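Forum Atelier partagé Holleo > Fabrication > Robots et automatismes
Sujet : Pince à mousse pour tissu, on en est où

mircea_t
Je remonte le sujet parce que la version d'avril ne tenait pas. Pour ceux qui n'ont pas suivi : on veut attraper un tissu par l'ourlet et le poser sur la table de pliage. Les doigts imprimés seuls glissaient une fois sur deux. J'ai refait les deux doigts avec de la mousse noire à gros grain collée sur la face intérieure. Le grain accroche bien le coton, moins le synthétique.
Budget à ce jour : 756 euros, moteurs compris.

Dunmore36
Quelle épaisseur, la mousse ? J'avais essayé avec du néoprène et ça se décollait au bout de deux jours.

mircea_t
10 mm à la base, un peu moins au bout. Colle contact, les deux faces poncées avant.

nhi.diep
Je ne suis pas convaincue par la mousse épaisse. On perd la précision au bout des doigts et sur un ourlet fin la pince prend deux couches au lieu d'une. Une bande de silicone de 2 mm ferait le même travail.

mircea_t
Le silicone, je l'ai testé. Il prend la poussière de l'atelier et il faut le nettoyer tous les jours.

nhi.diep
Tous les jours parce que la ponceuse est à côté. C'est un problème de place, pas de matière.

lcheetham
Vous avez raison tous les deux, mais la vraie question c'est l'angle d'approche. Si les doigts arrivent à plat, ils poussent le tissu et font un pli devant. Il faut passer les pointes sous le bord, puis fermer. Sur mon bras à la maison je descends à vitesse très réduite sur la fin du mouvement et ça change tout.

Dunmore36
+1 pour l'angle. Et il faut ranger les câbles, un jour la pince va en attraper un.

wendy_a
Pour les câbles, j'ai de la gaine tressée en trop, je la laisse dans le bac sous l'établi. Servez-vous.

mircea_t
Merci Wendy. Je récapitule ce qui reste à faire, dites-moi si j'oublie quelque chose.

1. Passer les câbles dans la gaine et les fixer au châssis. Les connecteurs blancs doivent rester accessibles.

2. Régler la position de départ : pointes juste sous le bord du tissu, pince ouverte, sans toucher le sol. Le tissu gris foncé sert de référence pour tous les essais.

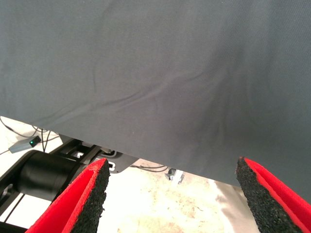
3. Refaire la série complète avec les mêmes réglages et noter chaque prise ratée. Kelly a ouvert un tableau, une ligne par essai, merci de ne pas changer les colonnes.

4. Comparer mousse et silicone sur le même tissu. Nhi, si tu veux t'en charger, il me reste une paire de doigts imprimés.

nhi.diep
D'accord pour le point 4. Je colle le silicone moi-même, et on déplace la ponceuse avant.

k_lockwood
Pour le tableau : la colonne « plis » est à remplir même quand la prise est bonne. Dernière mise à jour le 10/12/21, 36 lignes pour l'instant.

lcheetham
Je maintiens que l'angle compte plus que la matière — mais faites l'essai, je regarderai les chiffres.

Dunmore36
Quelqu'un a la référence de la colle ?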